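I got to Hornholm a little after nine on Tuesday, drove past the gate twice, and still beat the coffee. The lab sits behind the old Tostetti warehouse, and they let 5 of us in at a time, so I spent a while reading the sign-in sheet (I was visitor 201!).

What I came for was the two-arm cell, and mostly how they keep it running. Both arms bolt to one black plate along the front, so if a base works loose you get at the screws without crawling inside. I loved that. They check those bolts every 200 hours and wipe the floor panel when somebody remembers, and the purple cables get looked over along the whole arm – a loop that's too tight at the wrist is the first thing to wear out, apparently. We stood there watching it work with buckets and bins for ages. 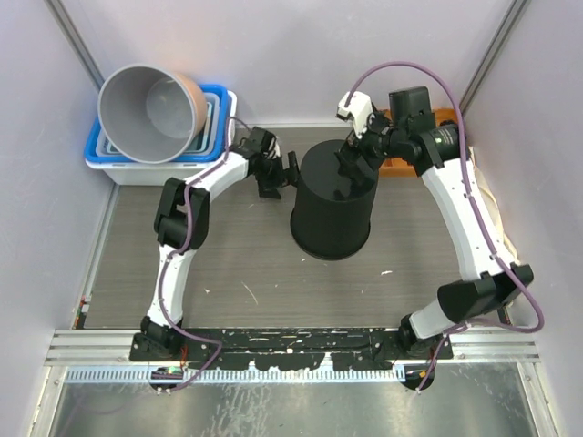 Same cell, another moment:
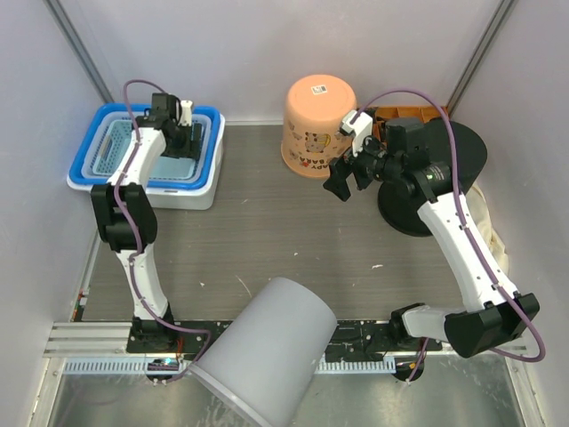

I asked what goes wrong most, expecting some long story about software. Janaína Furtado said it was the cables every time, and that she would rather swap one early on a quiet afternoon than lose a morning hunting for a fault that comes and goes. She keeps 2 spares cut to length in a drawer, one per arm, and after any swap she runs both arms slowly through their full reach before letting them near anything.

We were out by noon, and I had a very good cheese roll at Araújo on the way back to Cundville. The next open morning is in May and you have to book.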